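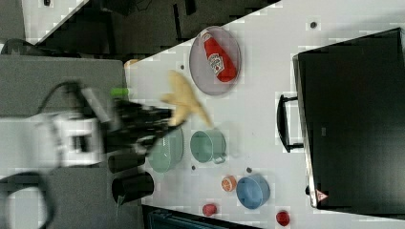 Pick and place practice on the shop table, banana first.

Getting your arm to pick up odd-shaped stuff

So you got your arm bolted down, it waves hello, and now you want it to grab things. Great! This is the part I like best, and also the part where I lost most of May to a gripper that kept flinging things onto the floor.

I'm assuming you've done the wiring from part one and your arm homes without complaining. I run mine from an old desktop with a little control program I named Prundoto (long story, blame Guido Marino, he's at the next bench over and he types faster than I do).

Step 1. Pick your objects. Go for a mix of shapes. I put out a banana shape, a ketchup bottle on a gray plate, a bowl, a mug on its side, half an orange and a couple of small red round things. Skip anything made of glass until you trust your code. I mean it.

Step 2. Turn the speed way down. My controller takes a speed value from 0 to 800, and I start at 64. Painfully slow, yes, go get coffee. Keep a hand on the stop button anyway (well, get the coffee first).

Step 3. Teach the approach. Jog the gripper to a spot straight above the object and save it, then jog down to where the fingers should close and save that too. I call them "hover" and "grab" in my file. Go through hover on the way up as well, or you'll drag your bowl along for the ride.

Step 4. Close gently. Set the grip force to the lowest number that still holds, then add a little. Curvy things like a banana want to twist out, so grab near the middle.

Step 5. Run it 5 times without touching anything in between. If it gets 4, look at the miss before you change any numbers! Mine is nearly always the object sitting a bit crooked, and a fresh grab point won't cure that.

Step 6. Now bump the speed. Small jumps, and rerun the whole set after each one. When things start flying out of the fingers, go back to the last setting that worked and write it on a piece of tape.

Cables: leave more slack than you think. Ilir Angelovski had one pull loose on his arm halfway through a swing and it took us an evening to find it.

Next time I'll do the mug handle, which needs the wrist turned and a whole separate hover point. Bring patience and snacks.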